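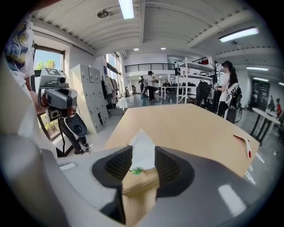
plundarport_ops
Trying to put together a budget for hand-held grippers and could use a sanity check from people who have bought them in quantity. We want enough for two people to work one table at the same time, across several tables, with spares. The quote from Veltier is $2,331 per unit, and that covers the gripper, the sensor unit and one cable. Finger pads are a separate line. Most of our items are small and soft, like the crumpled tissue between the pads there, and I'm told the ribbed inner surface is what goes first. My plan is 21 units. Does that sound right, and how much should I hold back for pads?

gantrygoose
How many people working at once? That's the number you want. If you have eight tables and two people each, 16 in use and five spare is a lot of spare at that price. I'd start with fewer and put the difference into pads and cables.

plundarport_ops
Six tables to begin with, so 12 in use. Two more tables in January if the space comes through.

gantrygoose
Then buy 14 now. Get the price held in writing until the end of January and order the rest when you have the tables.

kyriakidis_fan
Disagree. We did the split order and the second batch came with a different pad mount. Same model name on the invoice. Now we have two bins of pads and people grab from the wrong one every day. Buy them all together if you can find the money.

gantrygoose
That's a spec problem. Put the part revision on the PO and send back anything that doesn't match.

kyriakidis_fan
We did send them back. It took 11 weeks. The tables sat there the whole time and we still paid rent on the room.

Sheldon Melnyk
I do purchasing for a shop about the size of yours. A few things that weren't in my first budget and should have been:

Cables. The one on the left in your photo runs straight down toward the floor. If yours will run like that, price overhead drops or at least some strain relief. Connectors were our top repair cost the first year, well ahead of pads.

Storage. Grippers left on a table end up on the floor. We set aside $700 for padded racks and spent all of it.

Objects. Blocks are cheap and last forever. Tissues, sponges, anything paper, you go through by the case. Make it a monthly line.

On the split order question I'm with gantrygoose, but only if the vendor will commit to the revision. If Veltier won't put it in writing, buy the lot.

plundarport_ops
Thanks. Racks and cables were not on my sheet at all. Is the $700 for the racks only or installed?

Sheldon Melnyk
Racks only. We put them up ourselves.

torquewrench_ana
Has anyone priced Iltenora for the same thing? They quoted us lower per unit but the sensor was extra, and by the time I added it the gap was small enough that I stopped looking.

kyriakidis_fan
Same here. Their pads cost less but you have to buy them in full cartons.

gantrygoose
Ask whoever you go with for a loaner first. Two of them for a couple of weeks. You'll learn how fast you burn through pads with your own items, and then you won't need us to guess.

plundarport_ops
Asked Veltier this morning. They'll lend two if we pay shipping both ways. They are checking on the revision wording. Revised sheet has 14 units plus racks, overhead drops for six tables and a monthly line for soft items. Pads are blank until the loaners have been used for a while.

torquewrench_ana
Check whether the loaners come with new pads. Ours didn't, and it threw the numbers off.

plundarport_ops
Good point, adding that to the email.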